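Watis Open Day Puzzle Set
README for the recordings we made at the open day, August 2024
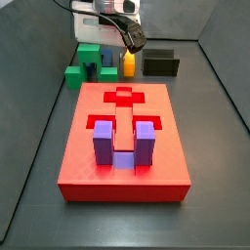

The short version: we opened the doors of the Watis lab for a day, let people pick a puzzle for the arm to try, and kept the recordings. I had been meaning to share them ever since, and after a few emails asking for the files I finally sat down and sorted out the folders. The board is the one we call Brendari, and it was easily the crowd favorite. Kids loved it because the colors are loud (a purple U standing up out of a big red-orange slab is hard to walk past!), and the grown-ups mostly wanted to know why anyone would make slots like that. The answer is that a U is a great test piece. It has two uprights you can grab, and it looks the same from both sides, so the arm has to decide where to take hold instead of being told.

What you get

There are 25 recordings in the set, and 16 of them are Brendari. The rest are from a second board, MacBrayne, which is smaller and a lot less fun to watch, but I'd still look at those if you care about tight fits. Each recording sits in its own folder with the video, the joint positions, the gripper opening and a little text file with whatever I typed at the time. Please be kind about the text files. I was typing with one hand and answering questions about whether the arm can make coffee.

How the day went

We ran one session in the morning and one after lunch. A visitor chose the piece, I set the start layout, and then everyone stood behind the tape while the arm had a go. Every try had a limit of 15 minutes, which sounds generous until you have a row of ten-year-olds staring at you. I stopped 6 of the tries by hand before they were done, and those are in the set too, with the word "stopped" in the folder name. I left them in on purpose. If you only want the finished ones, filter on that word and you're all set.

The loose pieces start out behind the board, on the far side of the table, so the arm has to lift them over or around whatever is already standing. I changed the order between sessions when people asked me to, so don't count on the green piece always being in the same spot. The layout for each try is in layout.txt.

Things that will trip you up

The clocks. The video and the joint log were started separately in the morning session, and they drift a bit. In the afternoon I used Gavura, our own little logging script, to start both together, and those line up fine. If you're mixing the two, line up the morning ones yourself using the first move of the arm.

Lighting. Somebody opened the blinds halfway through the afternoon and I didn't notice until I was going over the videos that night. The color of the boards shifts a little after that. I haven't corrected it.

The camera stays fixed for a whole session, but I did bump the stand over lunch, so use the morning calibration file for morning and the afternoon one for afternoon. Mixing them up will put your board a finger's width off, which is plenty to miss a slot.

Sound. There isn't any. I removed it from every file before sharing, mainly because of the visitors talking.

Using it

Go ahead and use the set for teaching, for your own experiments, or for showing your family what you do all day. If you put out something based on it, a line mentioning the Watis open day is enough. Please don't repost the whole archive somewhere else though, I still find small mistakes in the layout files and I'd like people to get the fixed ones.

Changes

First upload: everything from both sessions.
Second upload: fixed two layout files where I had swapped left and right, added the afternoon calibration that I forgot the first time (sorry!).

We're planning another open day next June, and I want to bring a third board if it gets finished. If you spot a broken file before then, send me the folder name and I'll take a look.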